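Malhotra Visa Tracker, desktop version, reviewed 3 May 2024

The tracker lists entry rules by passport and destination. I tested it against 30 country pairs. It gave the current rule for 28. Both misses involved transit visas, where it showed the short-stay rule instead.

Updates carry a source link and a date. Pending votes and signed agreements are kept in separate columns, so a waiver under debate is not shown as being in force. Export to spreadsheet works but drops the notes field.

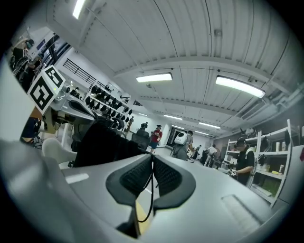

Workshop, with gripper in the foreground.

Alerts arrive by email only. Setup took some 20 minutes, most of it spent entering passport details by hand. Nudell's tool imports them from a file, but its legal notes are thinner.
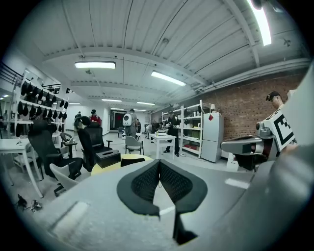 **Can one license cover several travelers?**
Each license covers up to four passports, and more can be added for a fee.

Sneha Saxena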